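4.2 Data collection and the contact-aware segment labels

All demonstrations were recorded on the bimanual station in Dorkville by two operators. Each episode starts from a random state of the cloth: the operator lifts the fabric, drops it on the table and leaves it as it falls. We did not flatten the cloth before recording, as was done in our earlier study, and for this reason the first part of almost every episode is a search for a usable edge or corner. In total we kept 3613 episodes. Episodes in which an arm reached a joint limit were removed.

The main difficulty of this task is that the two arms must agree on when the cloth is held. A policy that looks only at the camera images often starts to lift while one gripper is still resting on the surface of the fabric, and then only one side comes up. With patterned fabrics this error is more frequent, as the folds are hard to separate from the print. 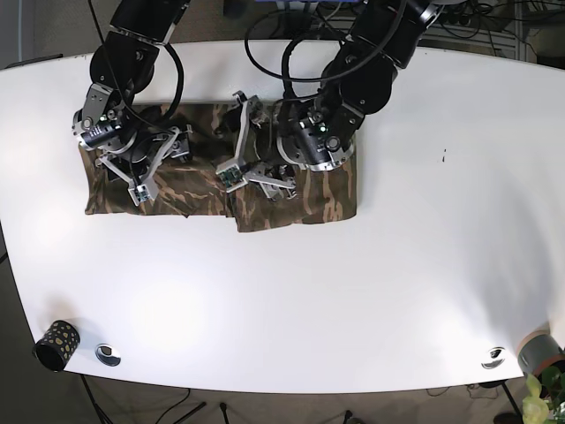
Figure 3. Both grippers in contact with a camouflage-patterned cloth, near the middle of the fabric.

To reduce this error we divide each episode into segments with one of four labels: free motion, single contact, double contact and joint transport. The labels were first proposed by a threshold on the motor current and then corrected by hand. Correction took about 100 hours – more than we had planned – and most of this time was spent on the border between double contact and joint transport. When the two annotators did not agree, the later time was used.

The label is predicted by a small additional head and is given back to the policy as an input at the next step. We do not use it to stop the arms or to change the action directly. In early tests a hard rule of this kind made the motion slow, and the arms sometimes waited for each other without end.

For evaluation we held out 400 episodes, chosen so that no fabric in this set appears in training. The label head was tested on these episodes only. The full policy was tested on the robot with 100 trials for each method, and the order of the methods was mixed so that changes in the room light would not favor one of them. A trial is counted as a success when the cloth is folded once and both grippers have released it. The results are given in Section 5.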